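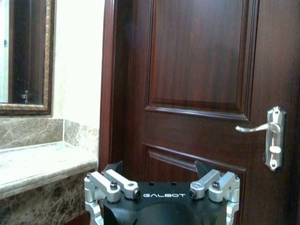 Ticket Greifervergleich Türdrücker, Teilaufgabe Bad. Status: offen, Prio hoch
Gemeldet von: Najwa Karam
Zuständig: Njål Sjöberg

Problem: Brovell-Finger rutschen am Drücker ab, Nukano-Finger nicht. Gleiche Tür, gleicher Controller, gleiche Kraftvorgabe. Tritt nur auf, wenn der Greifer von links unten anfährt, also Finger weit offen, linke Fingerspitze vor der Zarge, rechte knapp links unterhalb vom Drückerende. Der Drücker ist am Ende leicht ausgestellt und satiniert, silbern, sitzt auf einem langen Schild mit kleinem Drehknopf drunter. Verdacht Njål: Finger fassen zu weit außen, auf der Rundung. Verdacht von mir: Tiefenschätzung. Dunkle Tür mit Glanz, helle Lichtstreifen drauf, links daneben noch der Spiegel. Bitte beides prüfen, nicht nur die Finger.

Was schon probiert wurde:
– Kraftgrenze hoch: greift fester, rutscht trotzdem
– Anfahrt langsamer: kein Unterschied
– Finger getauscht links/rechts: kein Unterschied
– Controller neu gestartet, Kalibrierung neu geladen: erst besser, dann wieder wie vorher

Zahlen: Brovell 4 von 7 abgerutscht. Nukano 7 von 7 gehalten. Ist wenig, weiß ich, mehr ging am Sunday-Termin nicht (Sonntag, sorry, Kalender ist englisch).

Kommentar Njål, 14:20
Log angeschaut. Punktwolke hat am Drücker Löcher, Spiegelbereich ist komplett Müll, da liegt die »Wand« hinter der Wand. Den Spiegel bitte maskieren, vorher glaub ich keiner Tiefe in dem Eck. Die Marmorkante unterm Spiegel passt dagegen gut, die kann man als Referenz nehmen. Welche Belichtung war eingestellt? Im Log steht auto.

Kommentar Najwa, 14:35
Auto, ja. Sorcombe-Profil nicht geladen, mein Fehler. Lade ich jetzt und fahr die Brovell-Finger nochmal.

Kommentar Najwa, 15:10
Profil drauf, Belichtung fest auf 4,000 µs (Punkt/Komma wie im Tool, also viertausend). Wolke am Drücker deutlich dichter. Rutscht aber immer noch, nur seltner. Mit 2,000 zu dunkel, Tür wird ein schwarzes Loch.

Kommentar Njål, 15:25
Dann doch beides. Greifpunkt bitte Richtung Schild verschieben, weg vom Drückerende. Achtung Drehknopf – nicht mit dem unteren Finger drauf, sonst verriegelst du beim Runterdrücken. Die Brovell-Pads sind außerdem härter als die von Nukano. Nasrallah hat weiche Pads da, schick ich dir hoch, passen auf die gleichen Schrauben.

Kommentar Najwa, 16:05
Greifpunkt verschoben, noch alte Pads. Hält jetzt, auch mit Brovell. Einmal hat der untere Finger den Knopf gestreift, hab abgebrochen. Offset nach oben korrigiert, danach ok. Anfahrt von rechts noch nicht getestet.

Offen:
– weiche Pads montieren, Serie wiederholen, beide Fingersätze mit gleichem Greifpunkt (vorher ist der Vergleich nix wert)
– Maske für Spiegel ins Profil, nicht nur lokal bei mir
– Profil beim Start automatisch laden oder wenigstens Warnung ausgeben
– Abbruchschwelle am unteren Finger, Wert kommt von Njål

Ticket bleibt offen bis die Serie durch ist. Bitte nicht wieder auf erledigt setzen.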